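3.2 Gripper kit and wrist view

The kit we evaluate is the Veson two-finger gripper with its matching wrist camera, sold by Otov as an add-on for small arms. We came to it after a long search for hardware that could work in an ordinary home, and we have been delighted with how little it asks of the user. Mounting took one screwdriver and a single afternoon in November, and the same unit has been in use at our Tunstall site ever since!

The camera looks out over the gripper body, so the finger linkages stay in view at the bottom of every picture. This matters most at close range. When the arm comes up against a large, smooth surface there is very little texture for the policy to hold on to, and the silver brackets become the best reference it has. Figure 3 is a case of this kind, with a white curved surface filling most of the view and only a strip of floor and surroundings left at one side. 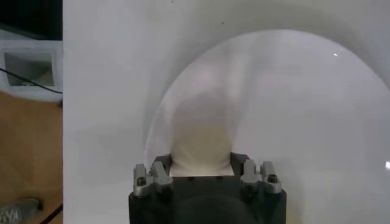

Figure 3. Wrist view at close range. The finger brackets remain visible against a white curved surface with a glossy arched panel.

Earlier kits we worked with put the camera off to one side, and one of the fingers was often lost from sight. Having both in view made teleoperation far more pleasant. Our operators stopped asking for a second screen within the first 6 sessions, and the demonstrations they recorded were smoother to watch. We also trained on the wrist view alone and were surprised by how well that worked. Glossy surfaces are still the hard case: a reflection can shift a good deal with a small turn of the wrist, and we return to this in Section 7.
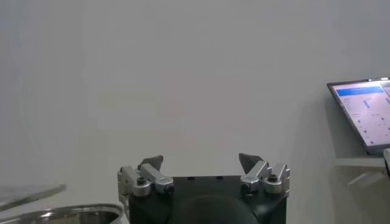 3.3 Data and Training

All demonstrations were recorded with the Trornwood logger, which stores the wrist view together with joint positions and the finger opening. The full set holds 1844 episodes. We kept the failed attempts and labeled them, and they turned out to be a wonderful source of recovery behavior.

Many episodes include stretches with the fingers apart and nothing between them. We had planned to trim these, but a policy trained on the trimmed set tended to close too early, so the stretches went back in. Backgrounds in such stretches are often plain wall, with a bowl or a display toward the side of the view, and we applied no masking to them.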